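October, workshop notebook, bench 2

Steam box finally behaving! Eckhard cut a new door from the offcut of larch and the draft along the bottom edge is gone. We held temperature for 90 minutes on one fill of the kettle, which has never happened in this building. I went and told everyone, including the courier.

Ash strips for the Lolton stools went in after lunch. Seven strips, all from the same board, grain as straight as I could pick it. Bent them over the CNC-cut form Gobnait drew up (v3, the one with the tighter shoulder). Six took the curve cleanly and one lifted a splinter on the outside face, right where I'd seen a little runout and decided to chance it. Lesson learned, again.

Springback is the thing I'm excited about. Gobnait has been feeding our old measurements into a small model, 134 bends so far going back to the Buckley chairs, and it gives you an overbend figure for each strip before you clamp. I was doubtful. Then the first strip came off the form and sat so close to the drawing that I checked I had the right drawing. She says don't get carried away, ash is the easy case and we have hardly any oak in there. 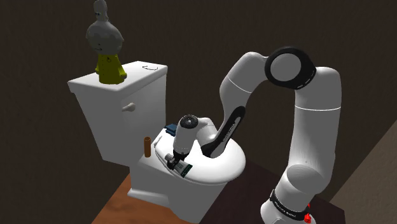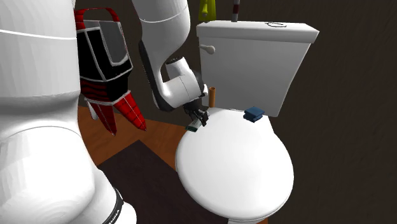 Eckhard wants moisture content logged per strip, both ends, before it goes in the box. Fair. Up to now we've been writing one number per board and the ends can be quite different. I've ruled extra columns in the bending log, so please use them, and please write the units!

Form notes: the birch ply is starting to dent under the end stops. Brass shims for now. If Sestero take the whole order we need a proper form with replaceable cheeks, and I'd like to cut it ourselves on the big router. Feed was fine at the usual setting but the 400 grit pass on the form face was a waste of an hour, strips slide perfectly well without it.

Brurora glue sample arrived, not opened yet. Gobnait wants a peel test against what we use now.

To do:
oak strips, as many as we can spare, for the data
second compression strap (ask Eckhard about the steel)
recut the splintered one
kettle seal is weeping on the left side
find out who has the good moisture meter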